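Home > Moving & Storage > Boxes
Filed under: Packing, Bathroom, Small jobs
December -- by Dineo Oosthuizen

How to pack the bathroom box (and what to ignore)

Most packing advice is written by people who sell packing materials. I once followed the Pekberg moving checklist to the letter and ended up with a bathroom box wrapped like a wedding present, which took me an evening to do and another to undo. Toilet rolls do not need bubble wrap. Neither do towels, whatever the leaflet says.

What follows is for the box of odds and ends that lives near a sink: rolls, wipes, cloths, half-used packets, the bag of something you keep meaning to finish. It should take 50 minutes at the outside, and most of that is deciding what to throw away.

Pick the box

Use a plain corrugated one, small enough to lift with your elbows bent. A used box is fine if the corners are still stiff. Press down on each with your palm, and if one gives, use the box for recycling. I am suspicious of the "heavy duty" label. Thierry Lefèvre, who has moved house more often than anyone I know, swears by the double-walled sort, but he packs books.

Missing top flaps are not the disaster people claim. You can lay a flat piece of card over the contents and tape it down on all four sides, provided nothing sticks up above the rim.

Tape the bottom

One strip along the seam, one either side of it, and one across the middle. Carry each strip a hand's width up the wall. I have seen a guide recommending 6 layers, and I would like to know what they were moving.

Fill it

Stand the bulky, light things at the back first. Paper rolls and soft wrapped packages hold each other up and make a sort of wall for everything else to lean on. Leave the plastic on anything still sealed.

Crumpled cloth or paper goes in the gaps, and anything long and soft can be looped over the middle, where it stops the smaller packets wandering about. Plastic bags get squeezed flat at the neck and tucked down one side.
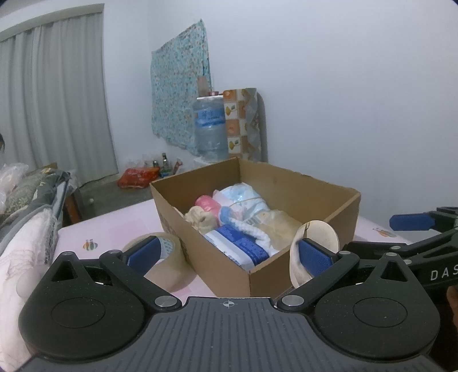
Flat packets go in last, label up, where you can get at them. Wet wipes especially. You will want them within ten minutes of arriving, before you have found a single cloth, and they are no use under everything else. Check that the sticky flap is properly closed, then run a bit of tape over it if you have doubts. I always have doubts.

Liquids I leave out altogether. The usual tip is cling film under the cap, and perhaps it works -- mine leaked. They travel in a bucket.

Close and label

Clear brown tape does for closing. White tape is handy for labels because you can write on it, though it picks up every smudge going, so keep it off a dirty floor and write on it before your hands get grubby. Put the label on a side, as the top disappears the moment another box lands on it. "Bathroom, open first" is plenty. Hervé Cordier numbers his boxes and keeps a matching spreadsheet, and he still rang me to ask where his towels were.

Give the box a small shake before it leaves the table. A rustle is fine. If something knocks, open it up and push another cloth in.

Previous | Next | All guides | Back to top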